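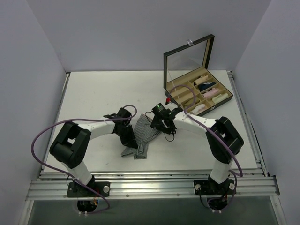 Alper Güneş told me that sending paper overnight had stopped being worth it for his office years ago, and that he only kept doing it because his customers in Hincombe liked to hold the letter in their hands. I wrote that down word for word, near enough, and it ended up shaping most of what I want to go over in this section.

4.2 What people said about waiting

So, a quick recap of the setup. We had 172 senders keep a diary of every parcel and letter they paid to have delivered faster than standard mail, and they did this through October. They could book with Davura or with Keskin, whichever they normally used, and we didn't pay for any of it (our budget wouldn't have stretched that far!). Each time they booked, they wrote a line or two on why they'd picked the faster option, and when the thing arrived they wrote another line on whether it had mattered.

I went in expecting price to be the big theme. It does come up, but mostly in passing, the way people grumble about parking. What they really wanted to talk about was the cutoff time. Keskin takes bookings until 4 p.m. and Davura until 6 p.m., and you would not believe how many diary lines are about those two hours. One sender wrote that she'd built her whole lunch break around the Keskin cutoff. Another switched to Davura for good after missing it by a few minutes, and then complained that the Davura drop-off was on the wrong side of town.

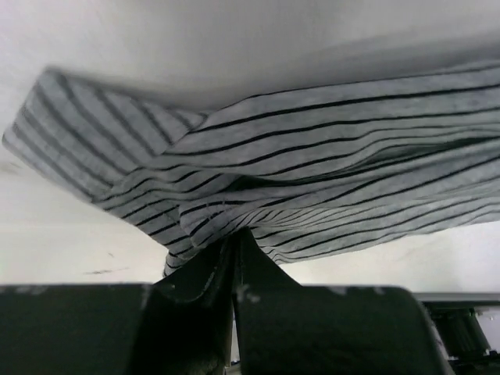 Packing was the other thing I hadn't planned for, and I wish I'd put a question on it in the diary from the start. People selling clothes had a lot to say here. A letter goes in an envelope and you're done, but a knit top doesn't stay the way you folded it, and with something like the gray one with thin black stripes in Figure 3, every crooked fold shows in the lines. Several senders told us they'd refold an item like that more than once before they were happy to seal the bag, and a few missed the cutoff doing it. They then paid for the overnight service the next day and felt (fairly, I think) that they'd paid extra to stand still.

Figure 3. Striped knit fabric, bunched and creased.

We coded the lines by hand using the Wuker scheme, with one small change. Wuker lumps "ran out of time" and "didn't plan ahead" together, and I just couldn't make that work with our diaries, so I split them. My coauthor and I disagreed on 15 lines out of the first batch of 209, and we talked every one of them through over a very long afternoon. Most of the trouble was with people who blamed the carrier in the first half of a sentence and themselves in the second.

There's also a group of almost 50 lines we left out of the counts because the sender gave a reason for the parcel and no reason for the speed. "Birthday present for my niece" is lovely, but it doesn't tell me why it had to get there by morning. I've kept them in the appendix for anybody who wants to have a go at them, and the ones from repeat senders are marked so they can be read next to that person's other entries.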